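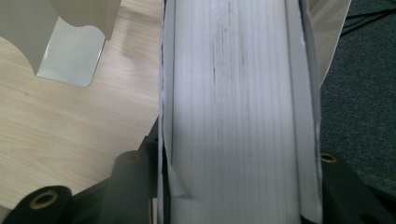
*Stacked sheets, seen from the edge.*

Progress report to the Harley Fund: Plulby parish records project, period ending July

**Status:** on schedule, slightly under budget

We have now indexed 2446 entries from the Plulby baptism and burial registers. The target for this period was lower, and the extra came mostly from the burial side, where the handwriting is clearer and one clerk kept the books for a long stretch. The baptism registers before 1820 are slower going. Spelling of family names changes from one line to the next, and we record each name as written and add a standard form in a second column.

Two readers check every entry. Where they disagree, the entry goes on a query list, which stands at nearly 10 pages. Most queries are about dates, usually a 1 or a 7.

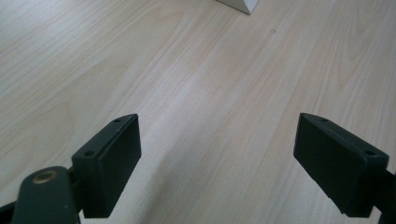
## Work done this period

- Finished the first pass on the burial registers.
- Agreed on a single format for place names with the Ururden archive, so that the two indexes can be searched together.
- Moved the working files to the Adeyemi hosting service. The old spreadsheet is kept as a read-only copy.
- Ran three evening sessions for new readers. The handout was too long and has been cut to two sides.

The Ururden agreement took longer than planned. Their index uses the modern county names and ours used the names in the registers. We settled on keeping both — it means one more column to fill, but no one has to redo finished work.
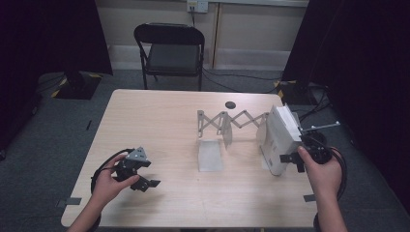
*Table with a scissor linkage set up on it.*

## Spending

Travel is below budget. Hosting is above it, as the first year is billed in advance. We ask to move the unspent travel money to conservation supplies, mainly archival boxes and tissue. No change to the total grant is needed.

## Next period

We will clear the query list, start on the marriage registers and put a test version of the index online for local researchers. The marriage registers have printed forms in the later volumes, so we expect those to go faster.

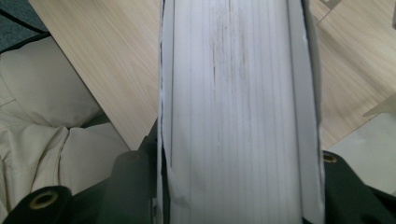 **Will the public index include every entry?**

Baptisms, burials and marriages will all be included, apart from entries still on the query list. Those will be added in batches once both readers agree on the wording.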